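Three Weeks With the Korkero Bin-Picking Kit

Tuesday, January 21, 2025

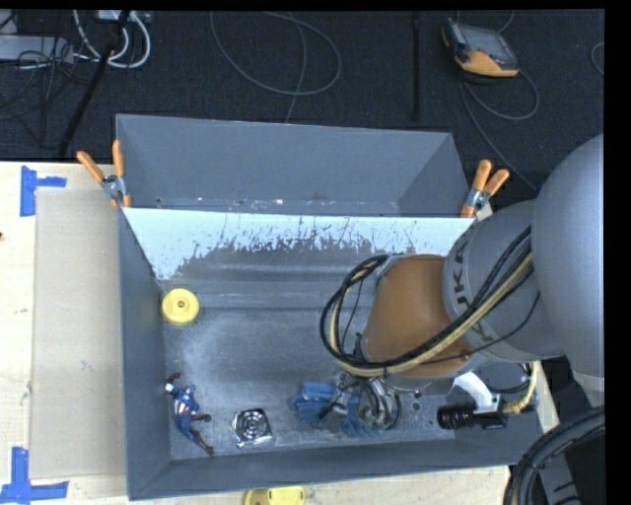
I said in my last post that I would write up the Korkero kit once I had used it long enough to have an opinion. I have now had it for 19 working days, on and off, and I have one.

Korkero sells a picking package for people who already own an arm. You get a gripper, a depth camera with a bracket, a small computer, the cables, and a year of their software, which is called Relex. You do not get the arm, the bin or the table. The price I paid was $3,933 before shipping. After the first year the software costs $690 a year, and you can keep running the last version you had if you stop paying. I asked about that twice and got the same answer in writing, so I believe it.

Setup took me a day and a half. The mechanical part was easy. The bolt pattern on the gripper plate matched my flange, and the screws in the bag were the right length. The cables were harder. They come in one length only, and with the arm I have there is enough slack to make loops that need tying down. I redid mine twice. If your arm has a long wrist, plan the routing before you tighten anything, and move every joint through its full range by hand speed first.

Calibration is done with a printed board. The manual says to take 39 poses. I tried to get away with fewer and the result was bad enough that I went back and did all of them. The software does not warn you if the calibration is poor. It just shows a number, and the manual doesn't say what a good number is. Tiziana Cocco at Korkero support told me to aim for anything under one and to redo it if I saw a two. That should be printed on the page.

For the bin, I would say use something heavy and fix it in place. A bin that shifts a little when the gripper touches a wall will ruin the next few picks, and you may spend an afternoon blaming the camera. Spring clamps from the hardware store are enough. I also put tape on the table to mark where things go, and I check it in the morning.

Now the picking. I have been using a mix of odd objects and changing them every few days: toys, computer parts, bits of cloth, whatever is in the drawer. Relex does not ask for models of the parts. It looks at the depth picture, suggests grasps, and scores them. You set the lowest score you'll accept.

On hard objects with clear sides it is good. Small boxy things come up on the first try most of the time. Cloth is better than I expected, as long as it's bunched up and has something to pinch. Laid flat, it is close to hopeless, and Relex will keep trying the same corner until you stop it. There is a setting called retry spread that is supposed to help. I turned it up and it moved to a different corner.

Flat round things are the worst. The fingers slide over the edge and the disc goes spinning off toward the wall. Once it's against the wall, the software treats the wall as an obstacle and won't go near it. You can shrink the safety margin, but then you are trusting your calibration more than I trust mine.

Shiny metal is somewhere in between. The depth picture gets holes in it where the light bounces, and the scores jump from one look to the next. A sheet of white paper taped over the nearest lamp helped a lot.

I compared notes with Aparecida Barros, who has been using the Clitow kit on the same kind of job since June. Hers has better fingers, with soft pads you can swap in a minute. The Clitow software wants you to label pictures before it does anything useful, and she spent about a week on that. She gets better results on the flat parts now. I would still take the Korkero for work where the objects keep changing, and hers if I had the same few parts every day.

Support has been fine. I wrote four times and heard back the same day on three of them. The fourth was a question about the log files, and I'm still waiting.

Things I would like fixed: a choice of cable lengths, a warning on bad calibration, and a way to tell Relex to give up on an object and come back to it later. The last one is supposedly in the next release. I couldn't get a date.

I'm keeping it. Next I want to try the suction tool from Queiroz on the same mount, mostly for the flat stuff. The adapter plate is on order, and I'll post the measurements when I have it on the bench.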